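Come sort toys with me – paid helpers wanted at the Netari playroom

Posted 8 April 2021

Hi! I'm Milagros, and I run the toy library at Netari, up the stairs over the old Fuentealba shoe store. If you grew up nearby you may remember it as the place with the squeaky ramp. The ramp is still there and it still squeaks.

I'm looking for 2 people to help me go through our whole toy collection before we reopen to families in July. It's paid, it's part time, and if you're the kind of person who can't walk past a yard sale box of little cars without crouching down to look, I'd love to hear from you.

What's going on

We have 2,702 toys on the books. I know that because Wilfredo Villanueva, who kept the list before me, wrote every one of them on an index card (front and back, tiny handwriting, lots of arrows). What I don't know is how many of those toys are still with us, how many have come back in the wrong bag, and how many came in as donations and never got a card at all. We had a big donation from the Rarnar daycare when it closed, and most of that is still in bins with the lids taped down. I've opened three so far. One was all puzzles, one was all wheels – cars, trucks, half a train set – and one was dress-up shoes, not all of them in pairs.

So the job is to take it one bin at a time, look at each toy properly, match it to a card or write a new one, and decide where it goes next. Back on the shelf, over to the repair pile, or out.

What you'd be doing

Mostly you'd be at a table. You take a toy out, set it down, turn it over, roll it if it rolls, and check for cracks, sharp edges, loose wheels and battery doors that don't shut. Then you wipe it, bag it if it has parts, and write the card. Some toys take ten seconds. A marble run with a missing funnel can eat your whole afternoon, and I won't be standing there with a stopwatch!

There's also some lifting. The full bins weigh more than they look, and we have a cart but it doesn't like the door sill. If lifting is a problem for you, tell me and we'll split things up so you stay on cards and checking. I mean that, please don't skip applying over it.

You'll take a simple photo of each toy by itself on the tabletop for the new catalog. Parents pick from the pictures, and kids do too, and a four-year-old will absolutely choose the red car over the blue one from across the room. One toy per picture, plain table, nothing else piled up next to it. I'll show you how I like them done on your first day.

Repairs are a bonus. If you can glue an axle back in or sew a doll's arm on, wonderful. If you can't, put it in the pile and write on the tag what's wrong. "Broken" is not enough on a tag. "Back left wheel won't turn" is great.

Who I'm looking for

You don't need experience. You do need handwriting I can read, or the patience to print, and you should be okay with work that repeats itself. Some people find it soothing and some people are climbing the walls by lunchtime, and it's fine to be either, but only the first kind will have fun here.

You need to be 16 or older. If you're under 18 I'll need a note from a parent or guardian. Spanish is handy because a lot of our families speak it at home and I'd like the new cards to be in both languages, but I can do that part myself in the evenings if I have to.

Please don't bring your own kids along to the shifts. I know, it's a toy library, it sounds silly. But the whole place will be covered in half-sorted bins and small parts, and I tried it once with my nephew and lost a full set of wooden fruit for a week.

Hours and pay

Shifts are three hours long, mornings or afternoons, and you can pick. There are 29 shifts to fill between now and opening, split between the two of you however you like – even, uneven, swap with each other, just write it on the calendar by the door. Pay is by the shift, same rate for both people, and I'll give you the figure when we talk. When all the shelves are done there's a $300 bonus for each helper who stayed to the end.

Coffee and tea are free. The fridge works. There's a window you can open, and we'll set the tables well apart so you each have your own space. Masks on indoors, please, and I'll have spares.

A few things people have asked me already

Can you take toys home? Anything in the "out" pile goes to the Grornasmont thrift shop first, they've been very good to us and I promised. What they don't want, you can have.

Do you need to know toys? No. If you don't know what something is, put it on the mystery shelf. I still have a plastic thing with a crank on there that three grandmothers and a plumber couldn't name.

Can you listen to music? Yes, and we can argue over whose.

How to apply

Write me a short note, a few lines is plenty, and drop it in the blue mail slot downstairs or leave it with the front desk at Netari. Tell me your name, a good number to reach you, which hours suit you, and one toy you remember well from when you were small. No resume, please. I'll call everyone back, even if it's a no, and I'd like to have both people picked before the next lot of bins comes up the stairs.
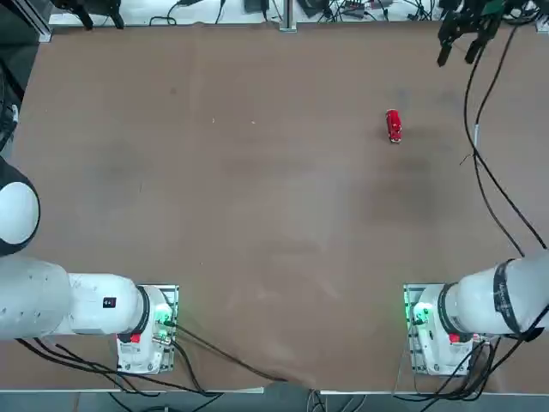
If you come by to drop off your note and the door upstairs is open, stick your head in and say hello. I'm usually at the back with my glasses on my head, looking for my glasses. And if you have toys to donate, could you hold on to them until we've reopened? I'll be thrilled to have them then, I just can't fit one more bin in the hallway.

Milagros Quispe
Netari Toy Library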